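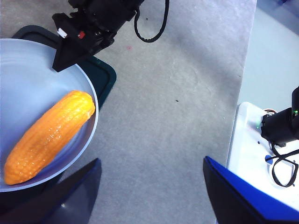 ## Hearing clinic moves to Annan wing

*October 2020*

The hearing and balance clinic at Stosdale Hospital has moved from the old outpatient corridor to the ground floor of the Annan wing. All appointments for adults and children now take place there. If your letter still gives the old address, the date and time on it are correct and you only need to come to the new entrance.

The Annan wing is on the Harow Road side of the site. Drivers should use the second gate, and there are spaces for blue badge holders directly outside the door. The bus stops opposite the main entrance as before, and from there you follow the covered path past the pharmacy. It is a level walk, though the path slopes a little at the far end. Wheelchairs can be borrowed from the main reception desk if you ask when you arrive.

### What the clinic does

The clinic sees people with hearing loss, tinnitus, dizziness and problems with balance. It also fits and repairs hearing aids and carries out follow-up tests for babies and young children who have been referred by a health visitor or family doctor.

The new rooms include 2 soundproof booths, one of which is large enough for a child to sit with a parent. In the old corridor there was a single booth next to the porters' lift, and tests often had to be stopped and started again when the lift was in use. Staff had asked for a change for years. The building work was due to finish in May but was put back when contractors were sent home in the spring.

There is also a separate room for balance testing, with a couch that can be raised and lowered. Patients who have had these tests before will find that the tests themselves are the same. Please do not drive yourself to a balance appointment, as some people feel unsteady for an hour or two afterwards.

### Children's hearing tests

Young children are tested through play. Depending on age, a child may be asked to put a peg in a board when they hear a sound, or to point to a toy when it is named. Babies are usually tested while asleep or resting on a parent's lap, so it helps to time a feed for shortly before the appointment.

A full test takes 25 minutes for most children. Some need a second visit, and this does not mean that anything is wrong. Tiredness, a cold or a strange room can all affect how well a child responds. If your child has a heavy cold or an ear infection on the day, ring the desk and we will find another date.

Only one adult can come in with each child at the moment. Brothers and sisters should stay at home if at all possible. We know this is difficult for some families, so please speak to us beforehand if you have no one to leave them with.

### Hearing aid repairs and batteries

The walk-in repair session has been suspended since the spring and will not restart this year. Repairs are now done in two ways:

- **By post.** Put the hearing aid in a small box or padded envelope with your name, date of birth, telephone number and a short note of what is wrong. We aim to send it back within a week.
- **By drop-off.** Leave the aid in the box inside the Annan wing door on any weekday morning. Envelopes and forms are on the shelf beside it.

Replacement tubing and batteries can be sent to your home. Several of the village surgeries also keep a stock of batteries, and you should take your brown record book with you when you collect them. Used batteries can be handed in at the same time. They must be kept well away from small children, and anyone who thinks a child has swallowed one should go straight to the emergency department.

Many people have told us that their aids come loose when they take off a face covering. Coverings that tie behind the head cause less trouble than those with ear loops. If you do use loops, take the covering off slowly with both hands and check that the aid is still in place before you walk on.

### Masks and lip-reading

All staff wear masks in clinic, which makes things harder for patients who lip-read. Some of the team have been given clear visors to use at a distance behind a screen, and each room has a writing board. A speech-to-text tablet is kept at the desk. British Sign Language interpreters can still be booked, either in person or by video link, and we need a week's notice to arrange one.

Obed Nutsugah, who leads the clinic, said the team would rather hear about a need early. "Tell us when you book, and put it in writing if the phone is a struggle. We can usually sort something out, but it is much harder on the morning itself."

### Appointments and record system

Bookings have been moved to Setska, the system already used by the eye clinic and physiotherapy. Patients who gave a mobile number will get a text reminder before each visit – replies to the text are not read, so please ring or email if you need to change the time. Letters will still be sent to everyone.

A few patients received two letters for the same appointment when the records were transferred. If that happened to you, go by the one with the later print date in the top corner.

The clinic desk is on extension 1492 through the main hospital switchboard. It is staffed from nine until half past four on weekdays, and the line is quietest after lunch. Text relay calls are accepted. New patients still need a referral from their family doctor, apart from those who already have a hearing aid from us, who can ring the desk directly.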